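Folding Soft Goods with the Katard Hand-Held Gripper
Getting started guide, section 4

The Katard is supplied ready for use. Before beginning, read the safety sheet and charge the handle for 36 minutes. Clear the work surface of jewelry and pins.
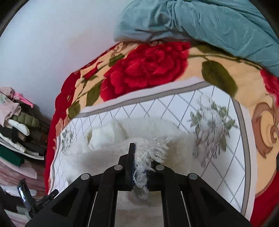
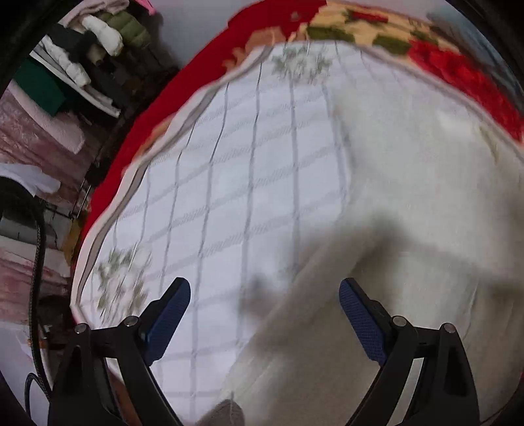
Bedding and knitwear, with the gripper at work.

Successful folding with the Katard depends on where the fingers close. Select an edge, a hem or a corner before lowering the tool. Approach a flat cloth with the jaws spread and both finger pads toward the fabric. On knitwear with a fringe, close the tips on one tuft, as with the white curly fringe above, and lift slowly. Do not pull sideways – the strands may stretch.

Carry the edge across, lower it and open the jaws fully before moving away. Repeat for the second fold.

If the grip slips, set the force dial to 13 and try again. Replacement pads are sold by Noltska under part number 3095. Questions about the trial loan program may be sent to Tõnu Vanags at the Gitley service desk, which is closed on Sunday.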